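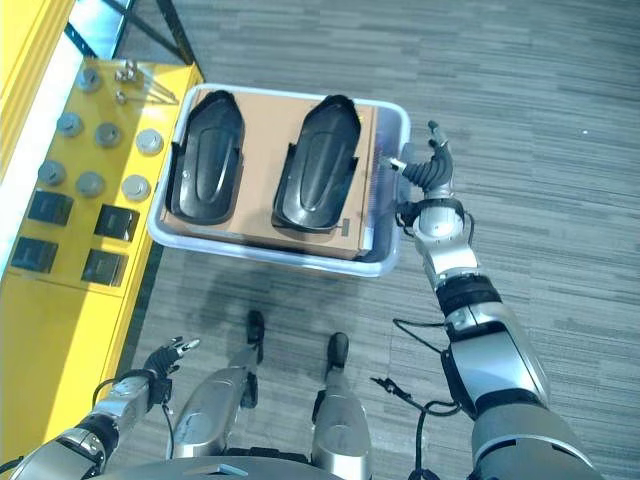
4. Floor and Bench Rules for Humanoid Kitting Work

Figure 3. Kitting cell with the carton in its white tray. The right hand is raised at the tray, with one fingertip touching the rim. The left hand is beside the lower edge of the yellow bench.

4.1 Scope of the rules

The rules in this section were written for the kitting cell at the Engelbrecht site and were later carried over to the second site at Javden with small changes. They cover a standing two-armed robot that works at low speed near a bench and a floor-level tray. They do not cover walking between cells or lifting above shoulder height. The site safety plan handles those two cases and we did not study them.

We started from the written procedures already used for the fixed arms at Engelbrecht. Most of them assume that the machine is bolted down and that its reach can be painted on the floor. A machine with legs has a reach that moves when its feet move, so the painted line had to be replaced with a rule tied to foot position.

4.2 Stance before reach

Rule 1 says that both feet must be flat and still before either hand goes past the near side of the tray. In the cell shown in Figure 3 the floor is carpet. Carpet gave us two problems during setup. The foot contact sensors were slower to settle than on the concrete floor at Javden, and the operators found it hard to judge by eye if a foot had shifted. The rule now asks for a stable contact reading, and the operator's own view of the feet is a second check only.

Rule 2 sets the clear space between the feet and the tray at 43 cm. Less than that and the knees can enter the arm's planned path when the robot bends. More than that and the torso has to lean, and the lean uses up most of the balance margin. The tray is put back on its mark at each changeover.

4.3 Containers inside containers

The cartons are handled in an outer tray. Rule 3 states that the outer tray is the object to be gripped or steadied, and that the carton inside it is not to be used as a handle. Cardboard walls bend under fingertip load, and the black molded inserts can ride up over the wall if the carton is squeezed. In the same way, a single fingertip on the tray rim counts as contact. The controller must be in its contact mode before the touch is made, even if no grip is planned.

The inserts are long and narrow at one end, so they can be packed in either direction. Rule 4 requires both inserts in a carton to point the same way. The label on the carton is left uncovered so that a handheld reader can get to it with the carton in place.

4.4 The idle hand

Many of the early stops in our log came from the hand that was not doing the task. While one arm worked at the tray, the other drifted toward the bench, and the planner treated the knobs and sockets on the yellow panel as free space. Rule 5 gives the idle hand a parking zone outside the edge of the bench, with the fingers slightly open and no closing command allowed. Flomine, the planning software used at both sites, now loads the panel as a solid block that includes the height of the knobs.

Small hardware is covered by Rule 6. Screws, nuts and similar parts may stay on the panel during a run only if they are at the top end, away from the parked hand. They must be listed on the cell sheet. We would have liked a full ban, but the technicians change fixtures often and a ban would have been ignored within a week.

4.5 Cables

External cables on the arms are the weakest point of the present cell. They hang in loops and can reach the floor area when the arm is low. Rule 7 asks for a check of every loop at the start of a shift and after any change of tool. A loop that can pass under a foot must be tied up before the drives are turned on. The Flukier sleeve kit was tried in February but made the wrist stiff, and it was taken off again.

4.6 Results of the first review

The rules were reviewed after 539 logged runs. There were 21 protective stops in that period. Of these, 10 were caused by the idle hand and came before Rule 5 was in force. The remaining stops had mixed causes, mostly cables and late foot contact readings. We did not compare cells with and without the rules, so the figures should be read as a record of one site and no more.

Comments

cellhand_tk: Does Rule 2 measure from the toe or the center of the foot? We lost a morning to that.

Reply from the author: From the toe. It will be added to the text.

m_orrin: We use Rule 3 with metal totes too and had to lower the contact threshold.

bench4: Rule 6 is fair. Please post the cell sheet.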